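Search this forum Advanced search

Shared Workshops > Builds in progress
Hand-held gripper, pad question (and a bit of a build log)
4 min read · 11 replies · 3 shares

benchrat_dee
OK so I've been promising to write this up since August and I finally have something worth showing. I'm building a two-finger hand-held gripper at the Endthorpe workshop, the shared one, so everything I do happens on the big white table between other people's projects. The fingers are on teal metal joints (I love the color, I will not be taking questions) and the pads are black with a rough face, kind of felty to the touch.

My problem is the pads. They're great on cardboard and cloth, and terrible on anything round and smooth. I want to pick up thin tubing and small bottles, and everything rolls out the bottom of the grip. The pads are angled in toward each other at the moment and I'm wondering if that's half the trouble. 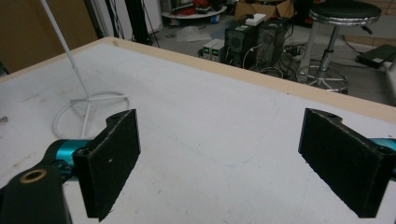 solderless wants to know why you'd angle the pads at all. Parallel faces hold a cylinder along a line on each side. Tilt them and you've made a funnel, and the part goes wherever the funnel points. I'd square them up before touching the material.

benchrat_dee
Fair, but they only look that angled when the grip is open! They come in flatter as it closes. I never measured how flat, though, so maybe you've got me there.

torque_aunt
Disagree with solderless. A little tilt is fine, and for flat stuff on a table it's useful, you can get the lower edge under things. I'd go after the surface. Rough texture only touches a smooth bottle at the high spots. Put a thin skin of soft silicone over it and try again before you start taking joints apart.

solderless
Silicone picks up every crumb on the bench. In a shared shop you'll be washing it every hour.

torque_aunt
So wash it. Takes a minute.

plinth77
I built a Skoltham kit a while back and had the same thing with tubing. What fixed it for me was a shallow V groove across each pad. Lousy for flat parts afterward, so I made a second set and swap them. If yours are held on with a screw it's an easy change.

benchrat_dee
Ooh, swappable pads. There's a small screw hole near the top of each one so that could work. How deep was your groove?

plinth77
Didn't write it down, sorry. Deep enough that a pencil sits in it without rocking.

benchrat_dee
Update! I did the silicone first (sorry solderless) on a spare pair, because it was the cheapest thing to try. I ran 40 closes on a piece of tubing and dropped it 9 times, where before I was dropping it nearly every time. Then I squared up the closing angle with a shim and did another 40, and only dropped it twice. So you were both right, which is annoying for everyone. The rough pads are still my favorite for everyday stuff, and they're what I use for the reach tests — you hold the thing out over the table and see whether you can get to something standing there without your wrist giving up.
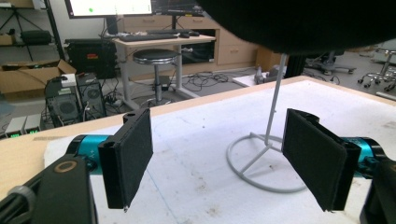
My wrist gives up pretty fast, by the way. The weight is all out at the front, and I can feel it in my forearm after 200 closes or so. I'd like to get to 1,000 in an afternoon without hating it. Right now I'm thinking of moving some of the weight back behind the hand, or just a strap.

torque_aunt
Strap. Weight at the back makes it balance nicely and then you're carrying more of it all day.

solderless
Counterweight. A strap just moves the sore spot up your arm. I had a Stelmakh grabber with a strap and gave it away.

plinth77
What about the joints, could those lose some metal? That's the part I'd be looking at if it's nose-heavy.

benchrat_dee
Maybe, but I'm scared of drilling them, I only have the one set and they took me forever. The folks at Plivov said they'd sell me another pair of blanks if I order before the end of the month, so I might do that and butcher the spares. 300 grams off the front would be a dream, I'd take half.

solderless
Weigh them before you order anything. You might not have 300 grams up there to lose.

benchrat_dee
Good point, the kitchen scale is coming to the shop with me tomorrow.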